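Lirthorpe Two-Arm Bench Cell
Product page and owner's notes

Kerkard builds the Lirthorpe as a small bench cell for two lightweight arms sharing one work surface. It ships with the enclosure, the front rail, two mounting plates and the cabling. Arms and grippers are fitted before shipping, or you can order the cell bare and mount your own.

Setting up the rail

The rail runs along the front edge of the table and carries both arms. Everything else is measured from it, so level it first. Put a spirit level on the rail at each end and again between the plates, and adjust the bench feet until all three readings agree.

Slide the plates on loosely, set them 61 cm apart between centers, and run the bolts in by hand. Tighten in a cross pattern, a little at a time, then go over them again after the first day of running. The bolts on the left plate usually take another quarter turn. If you move a plate later, run the full homing routine on both arms.

Walls and mat

The wall panels slot into the aluminum posts and lift straight out for cleaning. Blue brick is the stock pattern. Plain gray can be ordered from Gallardo, who print our panels and mats. The mat lies flat on the table and should reach all the way into the back corners. A mat that has curled will lift small tools by a few millimeters, enough to spoil a low pick. Replace it when the print wears through under the tray.

Cables

Leave a loop at every wrist. A cable that is tight when the arm is parked will be pulling on its connector at full reach. Move each arm by hand through its whole range with the power off and watch the loop near the gripper and the slack at the elbow. Neither should catch on the tray or on the other arm. Run the rest down to the rail and keep it clear of the small boards at the front.

Checking with hand tools

We use open-end wrenches and a shallow white tray for the handling check. Wrenches are flat, shiny and awkward to grip, and a gripper that is a little out of line will miss them. Start with a few wrenches laid out with gaps between them. Once both arms work cleanly, let the tools lie closer together.
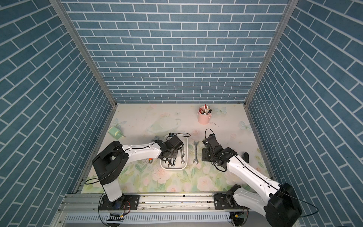
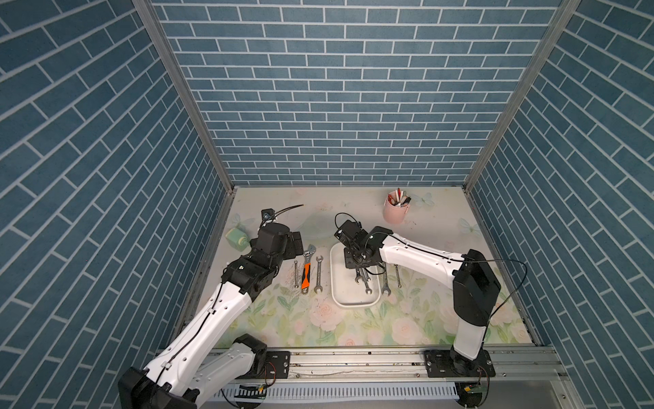
Lirthorpe cell with both arms on the front rail, tray and wrenches on the mat.

Run the check at 35 percent speed the first time. Stop and look at the finger pads if a wrench turns in the grip. Pads with a polished strip down the middle are worn out, and cleaning will not bring them back.

Routine care

Every week: wipe the arms with a dry cloth, vacuum the slots below the rail, look over the cable loops.
Every 100 running hours: check plate bolts, clean the finger pads with alcohol, run homing on both arms.
Every 4 months: take out the wall panels, clean behind the posts, check the connectors on the front boards.

Do not use spray cleaner inside the cell. It gets into the elbow housings and leaves a film on the wrist cameras.

Common faults

One arm drifts to the side during a session. Check the plate before touching the software. A loose bolt shows up as drift that gets worse with speed.

Gripper closes but reports open. Reseat the wrist connector, then look for a cable pinched near the elbow.

Both arms stop together. Check the supply and the emergency stop.

Spares and service

Finger pads, mats, wall panels and wrist cables are kept in stock at our Clenden workshop. Plates and rail sections are cut to order. For repairs, write to Wenceslao Ocampo at the service desk with the serial number from the right-hand end of the rail and a note of which arm is affected. Remove the tray and tools before shipping a cell back to us, and tie both arms in the parked position.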